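Open day at the Uvcombe housing co-op

I went to Uvcombe for the open day on 3rd February. The building was a yarn mill until the owners moved production out, and Kazemi, the firm that did the conversion, spent more than three years on it. It now has 27 apartments on four floors.

The tour started in the old loading hall. We saw the boiler room first, then the bike storage, then the roof. The roof was closed in October for new flashing and still has scaffolding on the north side. From up there you can see the Neresura rail bridge and most of the river path. 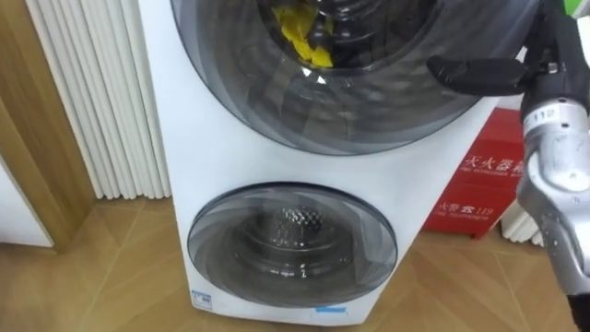
Shared space was what I had come to ask about. The co-op keeps private apartments small and puts the money into rooms everyone uses - a guest room, a workshop, a big kitchen and the laundry. Machines are stacked to save floor space, a small round door below a much larger one, and someone's yellow cloth was up against the glass of the top one. Booking is by a paper sheet on the door. A wash is included in the monthly fee.

The apartments themselves are plain. We were shown two, both facing the yard, with deep windows and not much closet space. Street noise was low, but I could hear footsteps from above.

There were 13 people in my group and the tour ran a little over an hour. The waiting list is open. Take the Urnska bus and get off at the mill gate - the parking lot is for residents only.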